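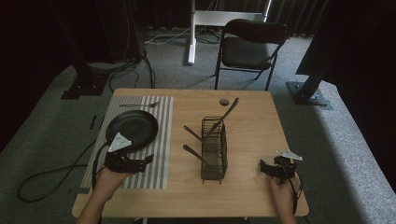

Domestic Studies > Unit 4: The Table > Handout 4.2

Handout 4.2: Setting Zones and Utensil Storage
Course notes, Skarncombe program, June. By the unit instructor

A table setting is treated in this unit as a problem of allocating surface. The tabletop is divided into zones before anything is put on it, and each object is assigned to one zone only. In the usual small layout there are two: a placemat zone, which takes the vessel and the eating or serving tool, and an open zone, which takes storage and anything in transit. A striped mat is useful for teaching because the stripes act as guide lines. With gray and white stripes running lengthwise and a round black pan on the upper-middle part of the mat, any sideways drift of the pan can be read against the nearest stripe edge. The spoon lies across the stripes beyond the pan, handle to the left, bowl to the right. The wire caddy belongs to the open zone, and so do its utensils until they are called for.

1. Terms

Mat zone. The area of table covered by the placemat. Its long axis is the direction of the stripes, where stripes are present.

Open zone. All bare tabletop. It is not spare space. It holds the caddy and provides the clearance needed to lift things in and out.

Caddy. An upright open container for utensils. Solid, perforated and wire types are all covered by the term.

Overhang. The horizontal distance by which a utensil extends past the footprint of its caddy, measured from the outer face of the nearest side.

Clearance. The free distance between an object and the nearest edge of the table or the nearest object in the next zone.

2. The vessel

Place the vessel first. It is the heaviest item in most layouts and everything else is set in relation to it. A shallow pan used as a serving dish needs a clear margin of mat on all sides. For the exercises, use a margin of 40 mm between rim and mat edge. If the mat is too narrow for this, change the mat.

Dark pans on pale mats give good contrast and are easy to center by eye. On a dark mat, center by touch – one hand on each side of the rim, fingertips to the mat edge.

A pan that has come straight from the stove does not go on a textile mat without a trivet. The height of the trivet is added to the height of the rim when working out reach.

3. The spoon

Two positions are accepted. In the parallel position the spoon lies beside the vessel with its handle toward the user. In the crosswise position it lies beyond the vessel, at right angles to the long axis of the mat. The crosswise position saves width and suits narrow mats. It costs reach, as the hand must pass over or around the vessel.

For a right-handed user the crosswise spoon is normally laid with its handle to the right. The reverse arrangement is used for left-handed users, or where the right side of the table is taken up by the caddy and the hand would foul it. State which case applies in your layout sheet. Marks are lost for leaving it out.

4. The caddy

Wire caddies drain and dry quickly and show their contents from all sides. They are light, and a long utensil with a heavy head will shift the center of mass toward the rim. The Hukeck pattern, used in our workroom, is tall in relation to its base and should be loaded heads down wherever the opening allows. The Ruchti pattern has a wider base and tolerates heads up.

Check each loaded caddy for three conditions:

Leaning. The utensil is inside the caddy and rests on the top rail. Acceptable if the overhang does not reach the mat zone.

Spilled. The head is on the tabletop. The utensil is counted as outside the caddy, whatever the position of the handle. Return it or assign it a place.

Crossed. Two handles bear on each other so that lifting one moves the other. Reload from empty.

5. Small items

Lids, caps and stoppers go at the far edge of the open zone, flat side down. They are the items most often lost in clearing. Record them on the layout sheet even when they belong to no vessel on the table.

6. Exercise

Using the bench tables and the Modine mat set, lay out one vessel, one spoon and one loaded caddy. The usable depth of the bench table is 62 cm. Draw the result to scale, marking both zones, all overhangs and the least clearance – this is usually at the caddy and not at the vessel.

Clear the table in reverse order of setting: small items, caddy, spoon, vessel, mat. Repeat the layout from your drawing alone and note any object that has moved by more than the width of one stripe.

Bring the drawing to the next session. Handout 4.3 deals with layouts for two places on the same table, using one shared caddy.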